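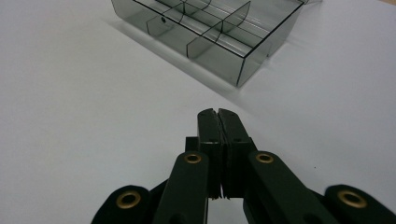

The big button sort

05/09/2019

I have been promising this page since May, so thank you for your patience (and for the nudging, which did help). As most of you know, the buttons came to me in two biscuit tins and a pillowcase from the old haberdashery on Sternska Street when it closed down. I said I'd have them sorted in a fortnight. Ha! I counted as I went, because I'm that sort of person, and the first tin alone had 1642 in it. Add the second tin and the pillowcase and we are well past what I told everyone at the start, which was 2000 at the very most.

So these are my notes from the sorting, in the order things happened, more or less. The picture at the top is the smoky grey organiser on the white table, and the rest of the captions follow on from there.

The organiser

See-through grey plastic, with upright dividers and a long rail down the middle that separates the front row of compartments from the back one. I do love how the walls overlap and go darker and lighter where you look through two of them at once. It came from Petrauskas, the stationer's by the bus station, where it was meant for pens and paper clips. I went in for envelopes.

One of the dividers has a little round hole near the top edge. I've threaded a loop of cotton through holes like that before now and hung a sample button off it as a label – much nicer than a sticker, and it doesn't leave gum behind.

The white table

Best thing I ever did for sorting. I used to work on the kitchen cloth, which is blue and brown checks, and I must have lost half the navy ones in the pattern. On plain white you can see every colour properly and you can tell cream from ivory from just plain grubby. Mother-of-pearl is still a pain, mind you, and I do those on a tea towel.

Shirt buttons

The dullest and by far the most plentiful. I sorted by size first and then by holes, two or four, and gave up on sorting by shade after one evening. If anyone wants plain white shirt buttons please, please get in touch.

The Kevar cards

My favourites! These are still sewn on to their cards, with the name Kevar in curly letters across the top and the price in pencil on the back. I have 22 complete cards, mostly coat buttons in bottle green and a rusty red. I won't be cutting any of them off, so don't ask. They live flat in a drawer with tissue between them.

Allar toggles

I'd never come across Allar before this lot. They seem to have done duffel coat fastenings and not much else. The toggles are chunky, the cord has mostly perished, and they are far too fat for any compartment I own, so they've gone in a jam jar with the lid off.

Odd ones out

A bear, a lemon slice, one enormous orange thing the size of a saucer, and a cracked blue glass one that I'm keeping on the windowsill. There was a tooth in the pillowcase as well. We'll leave that there.

How I'm arranging them

Small and often used goes in the front row, fiddly and precious at the back. Sizes run left to right. I did try arranging by colour and it looked gorgeous for a day, but then I needed five matching ones for a cardigan and had to tip half of it out again. Size it is.

A few people have asked whether dust is a problem with an open-topped box. A bit, yes. I lay a folded scarf over mine at night and give it a wash in warm soapy water every so often – never the dishwasher, I've warped one that way already. Dry it with something soft, too. Kitchen roll leaves fine scratches on tinted plastic and then you lose that lovely clear look.

Still to do

The second half of the pillowcase, which is nearly all trouser hooks and press studs, and the buckles, which I haven't even begun on. I'm also after another organiser to match the first. Petrauskas only had clear ones last time I looked, and I'm holding out for the grey.

Swaps welcome, especially for green glass. Leave a message on the guestbook page and tell me what you're after and what size.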